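Skestomik open day

I went to the Skestomik open day in June. It was two hours on the bus, and I'd been meaning to go since the spring. They let people in from 11 and I got there just before. Entry was free, but you had to sign a form and leave your bag at the desk.

The first hall was mostly carts and shelves, with a talk by a company called Foma on warehouse sorting. I stayed for half of it. The household rooms were upstairs, in groups of 23, and that was the part I had come for.

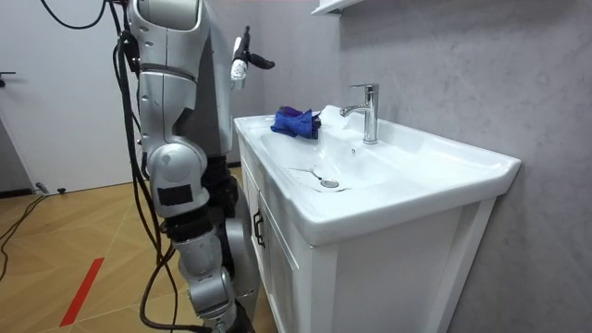
My interest in all this is my mother's apartment. She can do most things herself, but bending over a sink or tub is hard on her back, and I wanted to know how close these machines are to helping. The bathroom was a fair test, I thought — a blue cloth bunched up by the faucet, a white basin, not much counter to work on. The cables hanging down the robot's back would be a problem in her place, where the hall is narrow.

I asked about price and got no number. The guide said home trials were a long way off.

Lunch was soup in the Overgaard building across the lot. Over 200 people had signed up and the line was slow. I caught the afternoon bus home and may go again next year.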